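Akley Room Words

A word list and short-text collection for people who write about homes

README, last updated June 29, 2026

What it is

Akley Room Words is a collection of 1,768 short written passages about rooms in houses. Every passage is paired with a plain list of the everyday words in it that name a room, a piece of furniture, a surface or a kind of light. I started it in April as a spelling list for my own use and it got away from me completely (in the best way!). People kept sending me words their grandparents used for the cupboard under the stairs, and I couldn't stop adding them.

It's all text. You can open it in any spreadsheet program or text editor, and it's small enough to email to a friend.

What's in the folder

passages.csv has the passages, one per row, with an ID, the room and the region the writer grew up in.
words.csv has every tagged word, with the IDs of the passages where it turns up.
variants.csv is my favorite! It links words that mean the same thing in different places, so "couch," "sofa" and "davenport" all find each other.
notes.txt has the longer stories behind some of the odd ones.

Where the passages came from

Contributors wrote them for this collection, mostly at two weekend writing sessions in Tendley and Jarman, and the rest came in by mail. The prompt was very loose: pick a room you know or one you'd like to live in, and write a paragraph using the words you'd use out loud. No passage is longer than 1,000 characters. Kitchens are by far the most popular choice, and people will argue about "counter" and "worktop" until the coffee is gone.
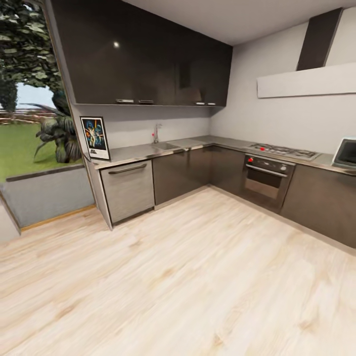
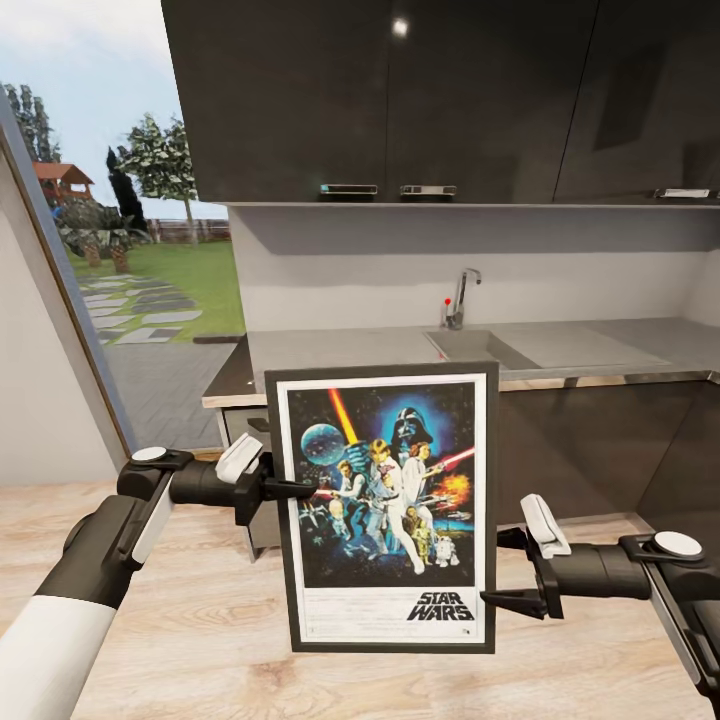 Tagging

Alun Beddoe and I tagged everything by hand, each of us separately, and then compared. Where we disagreed we kept both tags and put a "2" in the agree column. "Nook" gave us the most trouble. Is it a room? A part of a room? Alun says part, I say it depends on whether there's a door, and you'll find both answers in there.

Spelling is left as the writer had it. If someone wrote "chester drawers," that's what you get, with the standard form in the next column over. I love those and would never fix them.

Good uses

Checking your vocabulary when you write fiction set in a region you didn't grow up in. Making crosswords. Teaching English to adults, where the variants file has been a real hit at the Masness evening class. Settling arguments at dinner.

Known gaps

Bathrooms are thin. Basements are thinner, with only 20 passages, and most of those are about laundry. Nearly all the writers are over forty, so newer words for home offices and shared apartments hardly show up. I'd like to reach 2,000 passages before the next version, and I'd be thrilled if a good number of them were about porches.

Adding your own

Send a paragraph and tell me where you grew up. Please don't look words up first, and please leave out real street addresses. You can ask to have your passage removed at any time and I'll take it out of the next version.

Reuse

Free to copy, change and share, with credit to Akley Room Words.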